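Grorkthorpe Town Supporters' Board > Club History > The May replay at Flernis

Hugo Montoya
2024-12-22
Evening all. I've been going through my late uncle's programmes (a lovely way to lose an afternoon!) and I'm stuck on the Flernis replay. He always swore we had 404 travelling fans that night and that Pastor's goal was never offside.
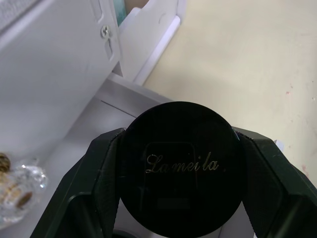
The programme has Pastor starting at number 5, though, and I'd always pictured him coming off the bench. Does anybody remember the line-up?

Lurdes Pacheco
Oh, what a night that was, Hugo. He started, I'm sure of it, and the flag only went up once their bench had made a fuss. The gate was given as 2087, and it felt like more with everyone packed in under that little roof.
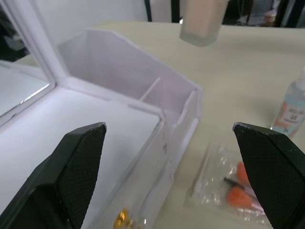

Tiburcio Solís reckons he was offside by a yard, and I was stood level with him.

Lurdes Pacheco
Tiburcio, my dear, you were in the queue for tea! I've told you this before and I'll tell you again.

Hugo Montoya
Ha, I'll leave you two to it. My uncle's notes say the free kick came in the 16th minute, taken by Mosivov from out on the left.
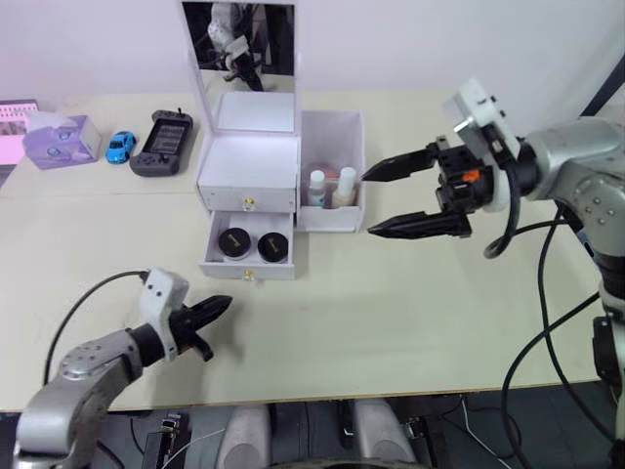

He also wrote "robbed" and underlined it twice, so I know which side he was on.

Tiburcio Solís
It was from the right, and the tea came later.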